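Soft Seating, Hard Choices: The Lomholm Lobby

The hall downstairs got new furniture in April, and people have been finding their own uses for it. The brochure from Skekari promised "informal collaboration." We have mostly had lunch.

The yellow ottoman went first. It was meant for short meetings, and within a day it had become the place where you put things down while you look for your keys. Stickers do well on it. So does anything flat and printed that somebody means to take home to a child.
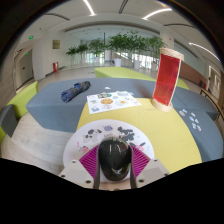 Nermin Karakaya from the second floor holds that gray is the serious color and yellow is for visitors. She has told several visitors this. They sat on the gray anyway – it's longer, and you can leave your stuff next to you without having to make conversation over it.

Tuncay Altıntaş, who signed for the delivery, would like it known that the set cost 644 more than the benches and that the benches had backs. He has a point. After 6 minutes on an ottoman, everyone in the building sits like a question mark.

The old benches are still in the basement, if anyone wants one. Bring a friend and a van. More pictures when the cushions come.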